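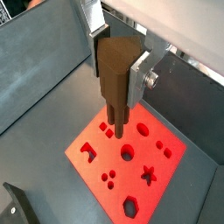
Brown three-pegger over the red board, pegs pointing down.

Shape boards -- the February sort-out

Quick page this one, kettle's on. Finally got round to the shape boards from the Flerotmont box, the ones that have been sat under the stairs at Wuisan since we moved the toy shelves.

Notes as I went along, in no order.

The board. Red-orange foam, square, eleven holes, all sorts of shapes. Goes a bit salmon towards one corner where the light's on it. Foam is nicer than wood for this I think, much quieter on a table. Marks easily though so keep it away from biros.

The brown block. My favourite of the lot. Rounded triangle on top, a bit like a shield, then three round pegs underneath. Matt finish, slightly rough look to it. There's a matching set of three holes in the board, you want those and not the little diamonds, which are a differnt piece altogether.

Turning it. Three pegs in a triangle means you have to get the block round the right way before anything drops in. Small children push harder, older ones twist. Adults push harder.

Storage. Boards flat, blocks in a drawstring bag, label on the bag. We had 16 bags last year and no labels, never again.

The catalogue. This one's down as number 217 in my list, next to the Vatum stacking rings. If you've got a spare bag of pegs from the same sort of set do get in touch, the Flerotmont box came with odds and ends missing.

Cleaning. Damp cloth, bit of washing up liquid, leave it on a towel overnight. Dont put foam on the radiator -- mine curled.

More boards next time, plus the big green one if I can find the lid.

Print this page
E-mail this page to a friend

Recent galleries
Vatum stacking rings, before and after a wash
Fultetti jigsaws with the pieces all there
Peg dolls from the Wuisan jumble sale
Sorting almost 309 buttons by colour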